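Home | Archive | Workshop notes | About | Contact

We use cookies to remember your settings. By continuing to read you accept this. OK

Relabeling the spare parts shelves

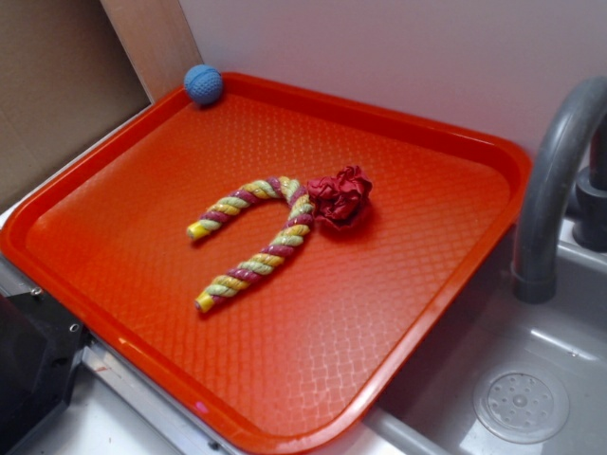 Posted by Paavo Kallio, Sun 6 November | Filed under: Storage

The shelves in the Brerkville unit had used one numbering scheme since I moved in, and it failed at 173 bins. The old scheme gave each bin the next free number. Two bins of M5 washers could end up four shelves apart, and both were correct according to the list.

The new code has three fields: rack letter, shelf number, position from the left. C-4-11 is rack C, fourth shelf from the floor, eleventh position. The contents are not part of the code. I tried that in July and had to reprint 83 labels when the fasteners moved.

The inventory is a flat text file, one line per part type, tab separated. It has 3,611 lines. Search is a plain text match, and on a ten-year-old laptop the result appears before I let go of the key.

Labels are printed on matte polyester tape, 12 mm wide. Paper labels lifted at the corners after one winter. Wipe the bin front with alcohol, let it dry, then press from the center outward. Polypropylene bins need the strong adhesive version of the tape.

Still open: what to do with bins that span two positions. At present they take the lower number and the higher one is skipped.

Comments (3)

Graciela Benítez
Do you number empty positions too?

Paavo Kallio
Yes. The line stays in the file with the contents field blank.

Jannik Frerichs
We ran contents-based codes at Danstead for over 3,000 parts. Same reprint problem. Position codes are less work.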